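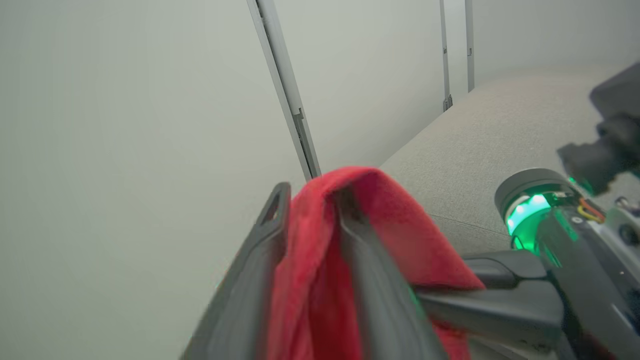
Figure 3. Wrist view of the gripper holding a red cloth, with part of a second arm at right.

4. Planning and cost of equipment

4.1 Scope of the purchase

The budget for the cloth-handling work was drawn up in two stages. The first covered the arms, their controllers and mounting hardware, and was fixed before any tasks had been chosen. The second covered everything that wears, tears or has to be replaced: finger plates, cables, cloths and small fittings. In the original plan, prepared by Saeed Golestani for the Hashemi laboratory, the second stage was given a single line of 400 euros. This proved too small, and the line was redrawn in June.

Figure 3 illustrates the conditions under which these parts are used. The cloth is pinched between two dark grey fingers and drapes over one of them, while a segment of the other arm passes close behind. Work at such short distances places demands on the equipment that a price list does not show. Fingers, housings and wiring must be treated as items subject to contact, and their replacement must be planned from the outset.

4.2 Fingers and spare parts

Two suppliers were asked to quote for finger plates. Stukov offered a moulded part at a lower unit price, with a minimum order of 1000 pieces. Zisoler offered printed parts in any quantity, at a higher price and with a shorter delivery time. The larger order could not be justified for a project of this size, particularly as the shape of the finger was still under review. The Zisoler quotation was accepted, and 201 plates were ordered for the full period of the study. Left and right fingers were entered separately in the stock record, as their rates of replacement were not expected to be equal.

Cable sets were bought with the arms under the same contract. We would advise other groups to ask for the price of a cable set before signing, and to have it held for the length of the project. Our own contract with Givska did not include such a term, and the second set was charged at the new rate of 373 euros.

4.3 Cloths and furnishings

Towels and cloths were bought in plain, strong colours from ordinary household stock. Their cost is small, but a change of supplier can alter the pile and weight of the fabric, and results from different batches may then be hard to compare. The whole supply was therefore bought at one time and stored together. Upholstered furniture was entered under room costs and is left out of the totals in Table 2.

Staff time for fitting and checking parts was not charged to the equipment budget. It is reported with the other labour costs in Section 6.

Last updated: June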